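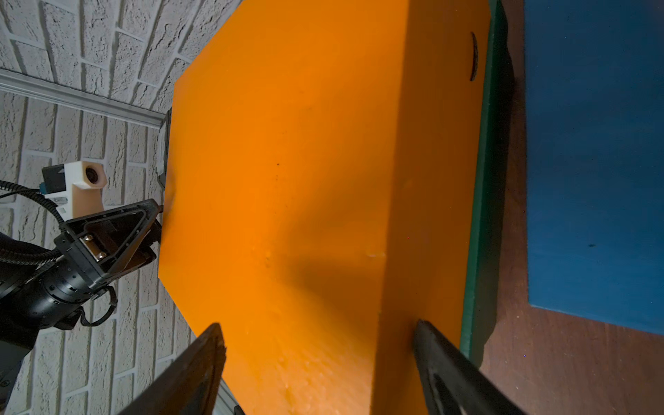
One reviewer of the earlier version asked why we speak of order in a stack of shoeboxes at all, as in most homes the boxes are put down in whatever order they come to the hand. We agree that this is common. In the household diaries from Dukport the order was seldom planned, and many of the writers could not say later which box they had put down first. But the order has effects that last for months, and for this reason we keep it as a separate factor in the present section.

5.1 Condition of the cardboard

By condition we mean the state of the lid and the four sides before a box goes into a stack. The Urkwood coding sheet has three grades for it: firm, marked and weak. A marked box has dents or wrinkles on its surface but keeps its corners. A weak box has at least one corner that gives way under the flat hand. The difference between marked and weak is not always easy to see, and the two coders had to discuss it often in the first weeks. They used the same sheet for plain coloured boxes and for boxes with printing, although on printed cardboard the small dents are harder to find.
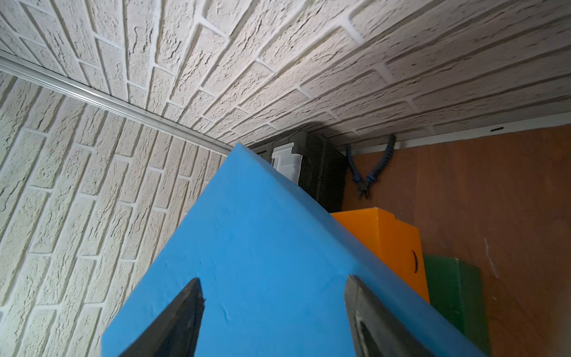
Figure 5. Blue surface at close range, with faint wrinkles and small dents.

Surface marks of the kind in Figure 5 were coded without regard to their cause. A dent may come from transport, from a thumb or from another box, and we had no good way to separate these. The coders agreed on the grade in 70 of 100 boxes at the first reading. After the sheet was rewritten in November, with a clearer sentence on corners, we did not repeat the whole exercise, and this is a weakness of the section.

Colour was written down too, but only as a name for the box. The diary writers did this already by themselves – they wrote "the orange one" much more often than the size of the shoe, and several used the colour as a label for what was kept inside.

5.2 Offset between the layers
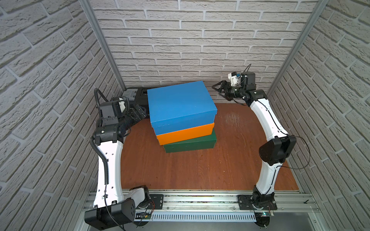
Reading time for this section: 5 min

Boxes of different size cannot have all their edges in line, so some offset is always present. We describe it from the bottom up. With the dark green box at the base, set slightly back and to the right, the orange box comes forward and to the left, and its front edge stands over the green one. The blue box is on top, and the front edge of its lid hangs over the orange box. We call this a forward stack, as each front edge passes the one below it.

In the Merrick shelf survey, forward stacks were found mainly on low shelves and on the floor. People told us that they like them there because the fingers can get under the lid without bending down very far. On high shelves the same people pushed the boxes back to the wall. No one used a word for the difference, but most of them could show it with their hands at once.

A lid that is wider than its base makes the measuring harder. The offset at the lid and the offset at the base are then two numbers, and earlier work does not always say which one is given. We measured at the lid. A reader who wishes to compare our values with the Zistorix tables should know that those are taken at the base.

5.3 The stepped stack 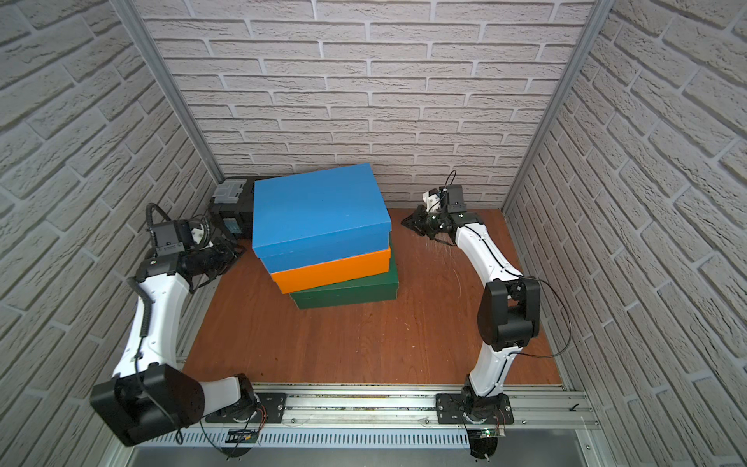 Reading time: 60 seconds

In the opposite arrangement the lowest box comes out farthest. The green box protrudes beyond the orange one, so that the rim of its lid can be seen, and the orange box in its turn comes slightly forward and to the right of the blue box above it. The order of colours is again green, orange, blue, and only the direction of the offset is changed.

Diary writers were divided about the stepped stack. Some found it tidy, like stairs. Others complained that dust settles on the free part of each lid, and that small things such as keys and receipts are soon left there. We treat the free part as a shelf in its own right and return to it in the next section, together with the question of heavy boots in the upper box.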